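Notebook, Niven project, Drinbridge room
Saturday, July 26, 2025

Equipment planning for the second half of the year. The quote request to Parkach has to go out next week, so this is the list as it stands, with open items marked.

Handheld grippers. We run pairs. Request five pairs: four for use, one spare. Parkach quotes per pair with the jaws included and the straps separate. Ask for straps as part of the pair price. Last January we paid for them as an extra line and the order was held up over it.

Marker cubes. Zirkulex prints to our layout. Minimum order is 30 cubes, price drops at 40. Go to 40 if the face size stays as it is; if we change the face size, order 30 and no more until calibration has been redone. Single flat tags for the wrists are a separate item and can be cut in house.

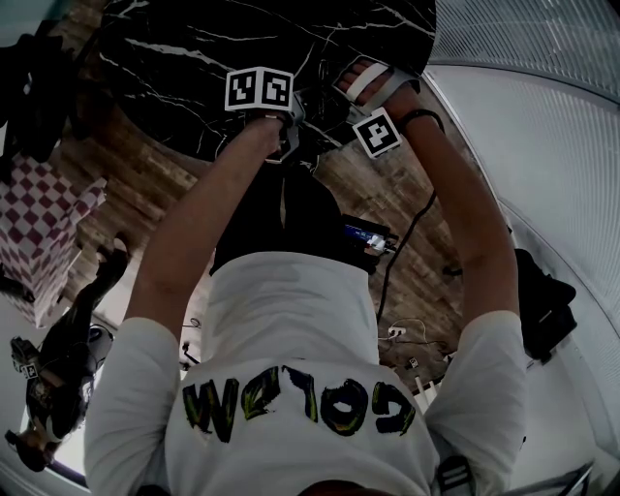
Round table. Cube at left wrist, flat tag on right.

Straps. Both hands have to get in and out of these without help, and the present ones are slow. Want a wider opening and one closure. Will write the spec as an opening size in place of a part number, then Parkach can offer what they have.

Table surface. The black marble top is glossy, and I want a matte cover priced before anyone proposes new lights. A cloth is cheap but moves under the jaws. Cut rubber sheet preferred, needs to be round. Open item: measure the top.

Cables and power. The cable under the left gripper hangs below the table edge. Add clips and a shorter lead to the order. Power strip is on the floor next to the work position; price a mount for it and a cable cover strip. Small parts, come out of the consumables line.
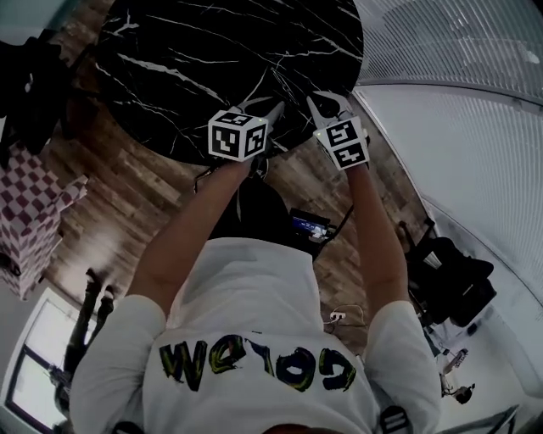
T. Oduya

Indicator lights on the grippers are small and green. Ask Parkach whether the next version has a second color for low battery or lost link. If that costs extra, skip it.

Second work position. Not in this request. It would need its own table, seating and power, and the wall side is already tight with the office chair there. Revisit when the first order has been received and checked.

Order of priority if the budget is cut:
1. Gripper pairs (four before the spare)
2. Marker cubes
3. Straps
4. Table cover
5. Cable parts and mounts

To do: send layout file to Zirkulex, get lead time in writing from Parkach, check whether Drinbridge charges for anything screwed to the floor.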